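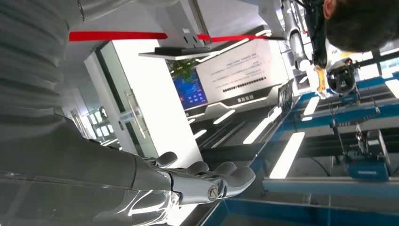 Overhead lighting, Plemau building. Photo: Jonari

Why your lights give you a headache
17/11/2024

She has been fixing other people's lighting for 13 years and she'd like everyone to please stop buying the brightest bulb on the shelf.

"They see the big number and grab it. Then they call me."

We talked over the phone, her in the van between jobs. She runs a two-person outfit out of Strachan, mostly small offices, a few schools, one bakery she still does for free bread. Asked me not to use her name because half of what follows is about her customers. Fair enough.

First question was the obvious one. Do overhead lights really give people headaches, or is that just something we say at work?

"Some people, sure. Flicker can do it. Glare can do it. A cheap driver in the fitting, you might not even see it flicker but you feel lousy by lunch." She tells people to point their phone camera at the light and look for bands moving across the screen. Not a perfect test. Costs nothing though.

Glare is the one she gets worked up about. Shiny desk, shiny screen, bare tube right over your head. Most of the complaints she gets called out for are that, she says, and most of them get fixed by turning the desk.

"I've driven over an hour to turn a desk. I charged them for it too."

And color? Everybody argues about color. Her last big job was an office in Dokska where one side of the room wanted warm and the other side wanted cool, and the manager had bought both and mixed them in the same row. "Looked like bad teeth." They ended up with one color everywhere, 13 fittings swapped, and small desk lamps for anyone who still wasnt happy. The bill came to $800, lamps included. The arguing stopped in May, after 7 months.

She doesn't have much time for smart bulbs. Fine at home, she says. In an office somebody leaves and takes the app with them.

"Then I get the call. Lights stuck on purple."

Dimmers she likes. Daylight she likes more. Wash the windows before you spend anything, she said this twice, and take the dead flies out of the covers while your at it.

What does she have at home?

Long pause, traffic noise. "One bulb in the kitchen's been out since spring. The hall one buzzes."

She was pulling up at the next job by then. A dentist, complaint about the waiting room, too dark for the magazines. She said she'd call back about the buzzing, which I'd asked about for my own hallway. Will add it here if she does.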